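Safety > Cell inspections > Teleoperation > Brovden bench

Pre-session checklist, remote demonstration cell
Task: shape-block pick and place, Jito controller
Inspected: August 2025

Mark each item P (pass), F (fail) or N/A. A single F in sections 1 or 2 holds the session.

1. Stops and power
1.1 Bench e-stop latches and drops arm power. P
1.2 Operator-side e-stop, same test, from the remote station. P
1.3 Release of the hand controller enable switch halts motion. P
Comment: 1.3 tested 20 times at demonstration speed. No late stops logged.

2. Guarding and speed
2.1 Floor marking visible and unobstructed. P
2.2 Speed limit loaded for hand guiding, colour-coded key removed. F
Comment: key left in the pendant. Removed and returned to the Marsden cabinet, item re-marked P on recheck.

3. Work surface
3.1 Board flat on the perforated table, no rocking under hand load. P
3.2 Fasteners at the front corners finger-tight, then a quarter turn. P
3.3 Glued seams flush. Run a fingernail across each. P
3.4 Blocks free of cracks and burrs. P
3.5 Start layout set before the operator takes control. P
Comment: blocks grouped toward the back of the board, red star nearest the front, blue triangular prism set apart to the right. The front section of the board stays clear for placement. Tight grouping is acceptable for remote demonstrations, but the operator should expect neighbouring blocks to shift on the first few grasps.

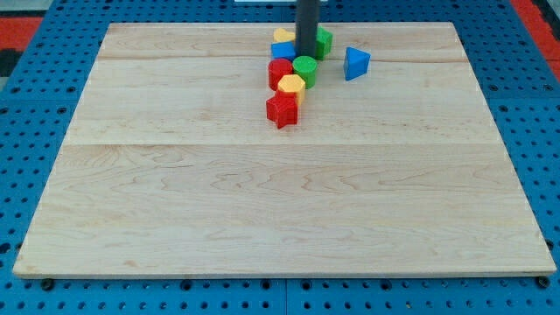 4. Remote link and recording
4.1 Video delay at the operator station within limit. P
4.2 Loss of link puts the arm in hold. P
4.3 Episode counter matches the log. F
Comment: counter read 1332, Brosar log read 948. Counter had not been zeroed after the January rebuild. Correct before the next recording.

5. Hand guiding
5.1 One person within reach of the arm. P
5.2 Payload value matches the fitted tool. P
5.3 Long hair and lanyards secured. P

Open actions: 4.3 only. Reinspect after 4 sessions or any change of tool.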